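Household Notes: The Clear-the-Table Month

The Warier residents' newsletter asked me to try the tidying plan that Hoi-yan Peng has been promoting at the Cenport library. Her claim is that if you put everything small from one room onto one table and give each thing a container, you will stop losing things. I had doubts going in and I still have most of them.

The plan costs nothing if you already own containers, and it runs for 55 days, which seems long for a table. Peng's handout says to begin with snack packets and loose plastic pieces, the stuff that drifts. Fine. Ours had drifted onto the white table by the sofa, so that is where we began.
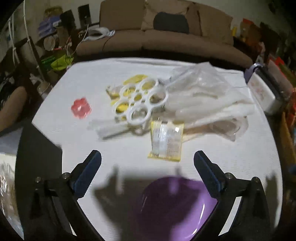

A packet, wrappers and a plastic piece made of rings, with the purple bowl at the near end.

My first complaint is about bowls. The handout is very fond of them. A bowl has no lid and no corners, and in my house whatever goes into one gets buried under whatever goes in next. Heledd Gronow on the second floor swears by hers and says she has saved eight trips to the store since November. I asked how she knew. She said she could feel it.

Wrappers are another matter. The handout wants them sorted before they are thrown out, "so you learn your habits." I know my habits. I eat things and leave the wrapper. Ours went straight in the trash and I don't feel any less educated.

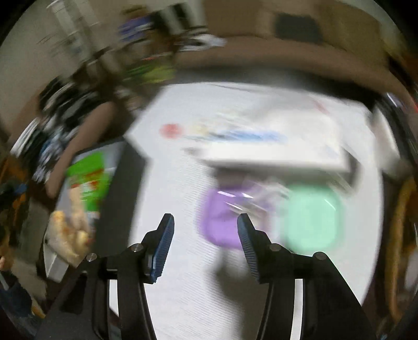 Containers with lids cost more than people expect, and Radomir Gashi wrote in to say he would sooner use jars. I can see his point, but jars are round and waste the corners of a drawer. Give me something closer to a rectangle, like the purple and mint-green ones on our table, which can at least stand side by side. The big white box is a harder case. The plan says large boxes should be "broken down or given a job," and I have yet to hear of a job for a box that isn't holding other boxes.

Peng will take questions at the next residents' evening. Mine is what happens on day 56. Send yours to Anderson Brandão at the newsletter desk, and please keep them to one page.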